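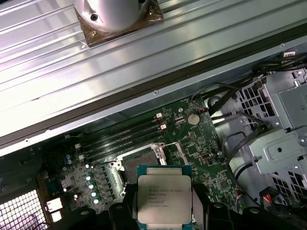

Figure 4-1. Xeon E5-1620 v3 processor and open socket, load plate raised.

Section 4: Installing the processor

March
By Sabina Wanigasekara, Drasadico Refurbishing Desk
Last updated: Friday, by Tharushi Karunaratne

Use this section for single-socket tower workstations with a side panel that comes off in one piece. It covers fitting a processor to a bare socket, or replacing one. The heat sink and fan must already be off. If they are still on the board, go back to Section 3.

CAUTION: Unplug the power cord and hold the power button for several seconds before you open the case. Clip your wrist strap to unpainted metal.

Before you start

Clear enough bench for the tower to lie flat, plus room for its side panel. Our benches are 600 mm deep, and anything narrower leaves the tower hanging over the front. Have ready:

- lint-free wipes and 99% isopropyl alcohol
- thermal paste
- a soft plastic tray for loose parts
- a flashlight
- the work order, with the processor model written on it

4.1 Opening the case

1. Lay the tower on its side with the removable panel facing up.

2. Release the panel, lift it off and put it flat on the bench next to the tower. Do not stand it on edge against the chassis.

3. Find the memory slots and the socket. If there are memory modules in the slots, take them out and bag them. You can do the job with them in, but the lever is easier to reach when they are out.
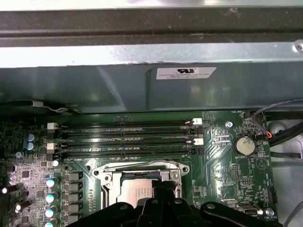
4. Move any cable that crosses the socket area. Tuck it toward the side of the case and check that it stays there when you let go. Leave the power supply cables connected unless one of them is in your way.

5. Shine the flashlight across the board at a low angle. Pick out any loose screws or bits of old tie before going further.

4.2 Opening the socket

1. Push the retention lever down and slightly outward until it clears its hook, then let it up slowly. Some boards have two levers. Open them in the order marked on the load plate.

2. Raise the load plate by its tab.

3. If you are replacing a processor, lift the old one straight up by its edges and place it in the tray, contacts down.

CAUTION: Do not touch the contacts inside the socket or let a wipe drag over them. Bent contacts mean a new board.

4.3 Seating the processor

1. Compare the engraving on the metal lid with the work order. The model number is easy to misread under old paste, so clean the lid first.

2. Hold the processor by two opposite edges. Match the triangle on its corner to the mark at the socket.

3. Lower it straight down. It should drop into place with no pressure. If it rocks, lift it out and check the notches.
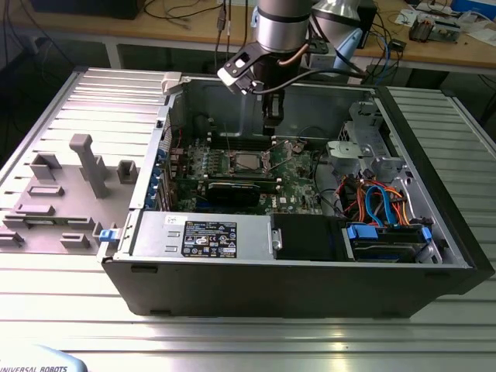 Keep the tower lying flat until the load plate is closed. A processor can shift in an open socket if the case is tipped, even to get at a cable.

4. Lower the load plate and bring the lever down under its hook. Firm resistance on the lever is normal. Grinding is not, and if you feel it, open the plate and look again.

5. Wipe the lid with alcohol and let it dry.

NOTE: Do not apply thermal paste yet. Paste goes on at the start of Section 5, right before the heat sink is fitted.

4.4 Checking your work

1. Look at the socket from directly overhead. The lid should sit level inside the load plate, with an even gap on opposite sides.

2. Confirm that the latches on the memory slots move freely.

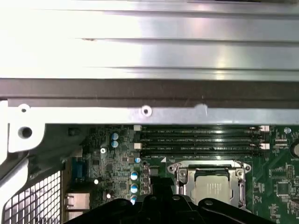 3. Initial the work order and write down the time. If the heat sink will not go on the same day, lay an antistatic sheet over the board and set the side panel back in place without fastening it.

Related sections
Section 3: Removing the heat sink and fan
Section 5: Thermal paste and heat sink
Section 6: Memory modules
Section 9: Drive bays and cable routing
Parts request form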